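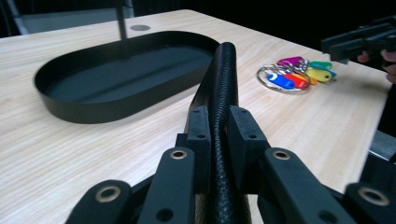
*The tabletop, light wood with a pale grain*

**Best finish for a kitchen table that gets used every single day?**

posted by brondulham_baker, 6 Jun 2025

I got this table at the Jaltthorpe flea market in December and I love the grain, but I have no idea what to put on it. We eat there, I roll out dough there, my kids do glue things there. I don't want it to go orange! My budget is pretty small – 30 bucks would be great.

**Clenlow**

Water-based poly, satin, three thin coats. Oil-based stuff is what turns pale wood yellow. Sand lightly between coats with 320 and wipe off the dust. Mine took over 7 days before I trusted it with hot plates, so plan on eating on the couch for a bit (my kids thought that was the best week ever).

Try it on the underside first in case you hate the color.

**sawdust433**

hardwax oil. easier to patch later. costs more than 30 though

**El Sherbiny**

I'd skip finish on the dough part and just use a big board – flour gets into everything anyway. For the rest I agree with the poly. Do you know if there's old wax on it? If so, wipe it down with mineral spirits before you sand.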